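4 果面着色与消费者单果取用：补充观察与讨论

4.1 样点与材料

本节接第3节的采后数据往下写。前面讲的是糖酸和硬度，这一节主要讲外观，以及外观跟"人愿不愿意拿这一个"之间的关系。两块材料：一块是Linomstead坡地果园的套袋与不套袋对照，一块是Skovport门店散装果柜的取用记录。两块材料时间上不完全重合，果园是7月起开始记，门店记录晚一些，合并讨论的时候要留意。

果园在丘陵西坡，上午光弱，下午光强，树冠西侧果实着色明显早于东侧。土壤偏粘，雨后两天内不宜进地，所以有几次调查往后拖了，原始表里标了"延"。品种为条红类晚熟苹果，底色黄白，盖色为断续的红条纹，成熟后条纹之间常连成片。该类品种在产地不算主栽，价格年际波动大，果农对它的评价两极，喜欢的说口感脆、耐放，不喜欢的说"卖相吃亏"。本文关心的正是后一句。

处理设两个：套袋（双层纸袋，采前摘除），不套袋。每处理选树7株，每株挂牌固定枝条，调查果实每处理100个，合计200个。落果、病果剔除后从同株补足，补足的果子另作记号，统计时试过剔除和不剔除两种算法，结论方向一样，下文用不剔除的。株间差异比预想的大，7株里有2株树势偏弱，叶色淡，果偏小，没有换，照原计划保留。

4.2 着色记录方法

着色按果面红色覆盖比例目测分级，分为少、中、多三级，由同一人完成，避免换人。底色另记，分偏绿、黄绿、黄白三档。条纹清晰度单列一项，之前文献多把条纹和片红混在一起算，我们认为不妥：同样的红色面积，条纹断续的果子和整片着色的果子，看上去是两回事。果点大小、果锈、碰压伤均作有无记录，不分级。

目测法的缺点不必多说。色差仪也用了，但条红果面斑驳，探头落在红条上和落在黄底上读数差得很远，单点测没有意义，多点平均以后又把斑驳这个特征抹掉了。最后色差数据只用来核对底色，不进主分析。这一点审稿时可能会被问，先写在这里。

调查时间固定在下午3时之前结束，斜光下红色看起来偏重，早先一次做到傍晚，分级普遍偏高，那一批作废重记了。室内复核用白色台面，顶光，果子单个摆放，果柄朝上。台面颜色有影响，浅灰和白色差别不大，木色台面上黄底会显得发暗。

4.3 果园部分结果

套袋果底色整体偏黄白，果面光洁，果点小；不套袋果底色偏黄绿，果点明显，条纹更深。这与多数套袋试验的结论一致，没有新东西。值得记的是条纹清晰度：套袋果摘袋后着色快，条纹容易糊成一片，反而是不套袋果条纹保持得清楚。西侧果尤其如此。东侧果因为上色慢，两处理之间差别小。

摘袋时间对条纹影响很大。原计划统一摘袋，实际因下雨分两次摘，第二次摘袋的果子底色更浅，红条来不及铺开，形成黄白底上一小片一小片红的样子。果农不喜欢，说像没熟。但把这批果子拿去门店以后，反应跟果农说的不一样，见4.4。

果锈主要出现在梗洼附近，与套袋质量有关，袋口扎不紧的果子梗洼进水，锈重。袋子共用过2种，本次没有做袋种比较，只在备注里写了袋的批次。碰压伤大多是采收和装筐造成，与处理无关，不讨论。唯一要说的是浅色底的果子碰伤更显眼，同样的一块压痕，落在黄白底上一眼看见，落在深红处要转着看才找得到。这对后面的取用记录是有干扰的。

4.4 门店散装果柜取用记录

门店部分由Amirul Halim负责。Skovport的散装柜允许顾客自己挑，柜面斜放，果子单层平铺，不堆。记录员站在收银一侧，记录顾客拿起、放回、装袋三种动作，不记录顾客个人信息，不搭话。每次上柜前把果子按着色分级打散混放，避免同一级扎堆。空位由店员补，补货时刻记下来，补货前后各留一段不计。

先说总的情形。顾客很少逐个比较，多数人目光扫过一遍，伸手拿近处的，拿起来转一下看背面，没有明显伤就装袋。所以"位置"的作用很可能比颜色大。柜子前排和两侧被拿得最快，后排中间最慢，这跟颜色没关系。我们在分析时把位置作为分层变量，不分层的话着色的效应会被位置淹掉。

分层以后，着色多的果子先被拿起，这个符合常识。但放回率也高。着色少、底色黄白的那一类拿起得少，拿起以后放回的也少。可以理解为：红果吸引的人杂，黄白底的果子吸引的人本来就认这个品种。这只是一种解释，没有访谈支持，审慎看待。

条纹清楚的果子放回率最低，无论红多红少。这是本节最想强调的一条。过去分级标准只看红色面积，等于把条纹清楚但面积小的果子压到低等级，而从取用行为看它们并不差。Pasaribu在产地做的小样本询问里也有类似倾向，愿意为条纹果付同样价钱的人不少，但那次询问没有实物，只给看图卡，参考价值有限。

关于大小。小果在散装柜上不吃亏，甚至儿童同行的顾客偏爱小果，这一条记录员在备注栏反复写到。小果单手好握，一次吃完。可惜我们原来的表没有设"是否有儿童同行"一栏，事后补不了，只能作为线索放在这里，下一轮加上。

4.5 摆盘与单果呈现

取用记录之外，另看了一个小问题：同一个果子，放在果柜里和单独放在盘边，看的人对颜色的判断是否一致。起因是餐饮端的反馈。Budance做的是食堂和早餐台供果，他们讲单果摆出来时，斑驳的果子比整片红的更像"真的苹果"，整片红的看着发假。原话比较随意，意思是这个意思。

复核时背景统一，白台面配白盘，盘沿有细黑边。白盘对底色的要求高，偏绿的果子放在白盘旁边会显得生，黄白底则比较协调，红条被衬得更清楚。深色盘没有试。盘与果的相对位置也有影响，果放盘外时看的是果子本身，放盘内则连同盘的留白一起看，小果放大盘显得更小，这一点供餐方应当注意。

近距离看和远看差别很大。远看条红果是一个笼统的红橙色，细节都丢掉，甚至难与小个的桃子区分；近看才看得到黄白底色、红条、细密的果点和浅的凹痕。换句话说，分级员是在近距离下打分，顾客是在一两步外做决定，两者看的不是同一个果面。现行标准是按前者写的。图4给出几个距离与位置上的情形，供对照。
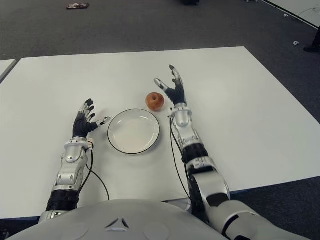
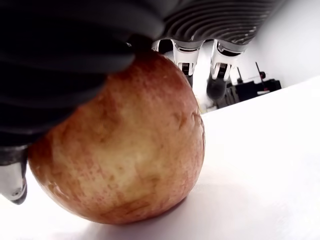
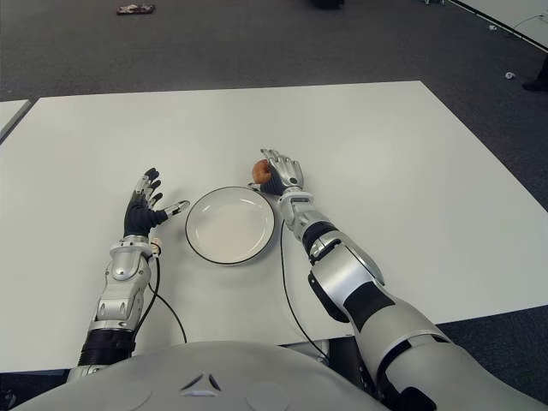
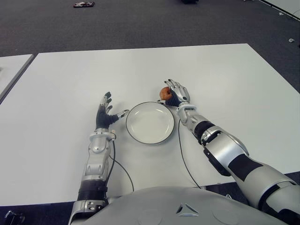

图4 白色台面上的白盘（细黑边）与条红苹果。第一幅果在盘外；第二幅为近观，可见黄白底与红色条斑；第三幅远观，果面仅呈红橙色；第四幅为空盘。

4.6 讨论

几条放在一起看，着色面积作为单一外观指标是不够的。条纹清晰度应当单列，至少在条红类品种上如此。片红类品种没有这个问题，不必照搬。

套袋的取舍要重新算。套袋花工，袋子本身也是钱，换来的是果面光洁和底色浅；代价是条纹容易糊。若目标市场是礼盒，光洁优先，套；若走散装，条纹优先，可以不套或者晚摘袋。晚摘袋那一批底色最浅、红最少，按现行标准全部落到低等级，门店取用却不低，说明等级和需求之间有错位。这批数量少，又是下雨造成的，不是设计出来的处理，所以只能说有苗头，不能说成立。

与第3节的硬度数据联系起来看，晚摘袋果的硬度并没有下降，储后也没有发绵，因此"没熟"的说法从品质上站不住，纯粹是颜色给人的印象。糖度上两处理互有高低，株间差异盖过了处理差异，那2株弱树拉低了不套袋一侧的平均值，去掉之后差距基本抹平。糖度这条本文不下结论。

另有一个方法上的教训。果园分级和门店分级虽然用同一套分级卡，但卡片印了两批，第二批红色偏暖，发现时门店记录已经过半。我们用第一批卡对留样果重新核了一遍，中级与多级之间有少量果子需要调整，少级不受影响。调整后的结果就是上文用的结果。今后的卡片应当一次印够，并且避光存放，夏天放车里会退色。

还有光源。门店柜灯偏暖，果园是自然光，复核台是白光，三处看同一个果子，红的程度是不一样的。暖光下黄白底显得更黄，条纹对比反而下降。如果门店换成白光，条纹果的优势可能更大，也可能因为压痕更显眼而抵消。没有做，不猜。

4.7 局限

一，单一果园单一坡向，树龄相近，外推要小心。二，门店只有一家，顾客以附近居民为主，买菜顺手带水果的多，专程买水果的少，跟水果专卖店不可比。三，记录员只有一人，动作判定虽然简单，但"拿起"和"碰一下"之间界线模糊，前期偏严后期偏松的可能不能排除。四，价格在记录期内调过一次，调价后整体取用变快，各级之间的相对次序没有变。五，4.5的单果呈现只是观察性质，没有打分，不做统计。

此外天气也有作用。雨天客流少，停留时间反而长，挑得细，放回率上升。我们把雨天单独拎出来看过，条纹清楚果放回率低这一条仍在，其余各条变弱。数据见附表，附表里"雨"字标在时段后面，有一处漏标，已在表注里说明。

4.8 对分级卡的修改意见

基于以上，拟对内部使用的分级卡作如下调整，仅限条红类。红色面积保留三级不动。增加条纹清晰度一项，清楚、一般、糊，各配实物照片，照片须在同一光源下拍。底色从三档并为两档，偏绿与非偏绿，原因是黄绿与黄白在现场分不稳，同一人隔天重分，出入主要就在这两档之间。果锈增加位置一栏，梗洼内的与果肩上的分开记，梗洼内的顾客基本不看。

分级顺序也改一下，先看伤，再看条纹，最后看面积。现在的做法是先看面积，面积一定，后面几项就跟着面积走了，分的人自己往往没有意识到。Linomstead的分级工试用过改后的顺序，开始慢，半天以后速度恢复，意见主要集中在条纹"一般"这一级太宽。是否再拆，下一季看数据再定。

门店一侧的表格同步增加三栏：儿童同行、柜灯类型、补货后时长。记录时段固定到上午，下午客流太杂，放学以后尤其记不过来。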